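The Long Way Around a Rusty Wagon

I bought the Vorkwood in December, which tells you most of what you need to know about my decision making. It was parked nose-first in a hedge, it had one good tire, and the heater blew a smell like wet dog and crayons. I handed over the cash anyway and drove it home with the windows down and my hat pulled over my ears.

If you've never heard of a Vorkwood wagon, don't feel bad. They didn't sell many over here, and the ones they did sell went to people who used them hard. They're square, slow, a little top-heavy in a crosswind, and I've wanted one since I was nine and a neighbor let me ride in the rear-facing seat. (My brother threw up in that seat. I loved it!)

The plan was to spend the winter on the brakes and the cooling system and be on the road by spring. Everybody who has ever owned an old car can stop laughing now.

What I hadn't planned on was the rear suspension. I had the back end up on stands to look at the brake lines, and I put a screwdriver against the trailing arm mount just to see, a gentle little poke, and it went in up to the handle. I sat on the garage floor for a while after that. Then I went in and ate dinner and didn't mention it to anyone.

There are 4 ways to deal with a rotten Vorkwood mount, according to the owners' club, and two of them are bad ideas. You can cut the whole section out of a donor car, if you can find a donor car that isn't worse than yours. You can make your own from plate. You can bolt a patch over it and sell the thing to somebody like me. Or you can buy the repair section that a small outfit called Trosiven presses in batches, whenever they have enough names on a list to make it worth firing up the press.

I put my name on the list, then waited, then bought a lot of other stuff I didn't need. A set of Husar shocks, for instance, which I found on a shelf at a swap meet still in their boxes, the old boxes with the orange stripe. I talked the seller down to 50 dollars for the pair and felt like a genius all the way home. They're for the sedan. The sedan is shorter back there. They're still in my hallway if anybody wants them.

When the panels finally came I called Sylvain Baudry. Sylvain runs a two-bay shop behind a feed store, and he has the patience of a man who has spent his life grinding out other people's bad welds. I can weld a garden gate. I was not about to weld the piece that holds the rear wheels on, and I'd like to encourage you to know that about yourself too, if it applies.

He let me help, meaning I got to wire-brush things and hold the light. First he braced the body so nothing could shift when the bad metal came out, and he measured it corner to corner, wrote the numbers on masking tape, and measured it again after lunch. Then he cut. It's an awful noise when it's your own car! Chunks of brown flake kept dropping onto the floor and I kept sweeping them up, as if a tidy floor would help.

The Trosiven section fit on one side like it had grown there. The other side needed persuading. Sylvain spent most of an afternoon trimming a flange, offering it up, muttering, taking it down again. He asked me whether the car had ever been hit back there and I said no, and then we found the old filler under the bumper and I had to take that back.

Once it was tacked in we hung the arm with a new bushing and checked it against the tape. Within 2 millimeters side to side, which he was fine with and I was thrilled with. He finished the seams, I slopped on primer and seam sealer, and then we filled the cavity with Clusex, a wax that comes in a can with a long floppy straw and gets into your hair no matter what you do. I was picking it out of my eyebrows at bedtime.
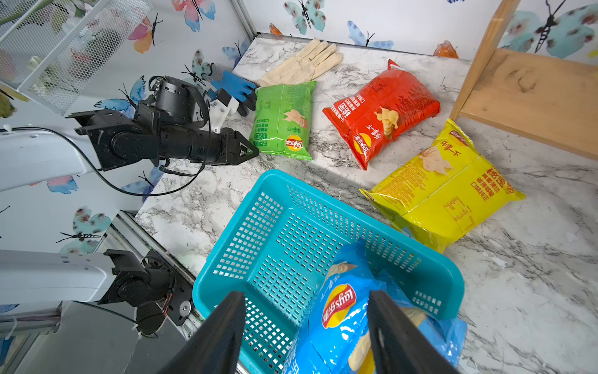 Judit Bárány wrote to me after I posted a short version of this on the club page, and she thinks I got the order wrong: the wax should wait until the car has been driven for a few weeks, so you can get a flashlight in there and look at the welds while they're still clean. She did hers that way and found a pinhole she would never have seen under a coat of goo. She also says I should drill out the drain holes again, as the sealer tends to close them up.

She's right about the drains. I crawled under that same evening with a bit in my hand and two of them were plugged solid. On the wax I'm less sure. Sylvain had every inch of those seams under a bright light before I was allowed anywhere near them with the can, and where I live they salt the roads like they're curing a ham. I'd rather have it in there early. But I've made a note, and when the front mounts come due (they will, I've poked those as well) I may try it her way.

So how does it drive? Well, straight, for one thing. It used to do a small sideways shuffle whenever you lifted off the gas, and I'd gotten so used to it that I was steering against a thing that wasn't there anymore for the first couple of miles. The clunk over railroad tracks is gone. There's a new squeak, higher up, that I think is the tailgate latch, or possibly the spare tire cover, or possibly the whole rest of the car.

All in, counting the panels, Sylvain's time, the bushings, the brake lines I was supposed to be doing in the first place, and not counting the sedan shocks, I've spent a bit more than I paid for the wagon. The going rate for a tidy one is maybe double that, if you can find a buyer, and I'm not looking for one. I've got 2000 miles I want to put on it before the snow comes back, starting with my brother's place. He has already called the front seat.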